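Warkon Completes Collection of 1,281 Tabletop Demonstrations for Sitness Learning System

2/24/18

Warkon has completed the first collection period for Sitness, its learning system for robot arms that handle kitchen items and food-shaped objects on a table. The resulting set holds 1,281 accepted demonstrations. It will be used to train the next version of the Sitness control model.

Each demonstration is a recording of one short task, carried out by an operator who guides the arm from start to finish. The recording stores joint positions, gripper opening, camera views and a written instruction in everyday words, such as "put the orange in the bowl." Sitness is trained to produce the same kind of motion when it is given the instruction and the camera views alone.

The work was done at the company's Rugemalira site. Tasks were drawn from a list of 20 written instructions, covering picking up, placing, moving containers and clearing a plate. Operators changed the position of the objects between recordings so that the system would not learn a fixed layout.
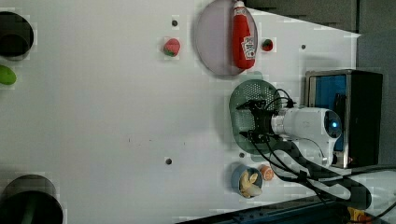
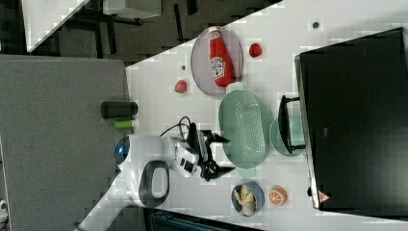 Arm and two-fingered gripper at the colander, with the ketchup bottle on its plate and an orange half beside the bowl. Rugemalira site.

Recordings were managed with Niko, Warkon's in-house software for capture and review. Niko places all data streams on a common clock and rejects any recording in which a stream is missing or out of step. Recordings that pass this check go to a reviewer, who compares the motion with the instruction and marks the start and end of the task.

A total of 76 recordings were turned down at review and are not part of the set. The most frequent grounds were an instruction that did not match the motion and an object left outside the target container. Demonstrations in which the operator missed a grasp and then corrected it were kept and labeled separately. Warkon intends to measure whether these corrections improve the ability of the system to recover from its own errors.

Thin rims, perforated surfaces and rounded objects were included because small errors in gripper position have a large effect on the grasp. Earlier versions of Sitness were trained mainly on blocks and boxes and did not transfer well to items of this type.

Training on the new set has started. Evaluation will use object layouts that do not appear in the demonstrations, and each instruction will be tested with and without extra items on the table. Warkon plans to report success rates by instruction in June. A second collection period will add tasks that use 2 arms at one table.

About Warkon
Warkon develops control software and data collection tools for robot arms used in light handling work. Its products include the Sitness learning system and the Niko recording software.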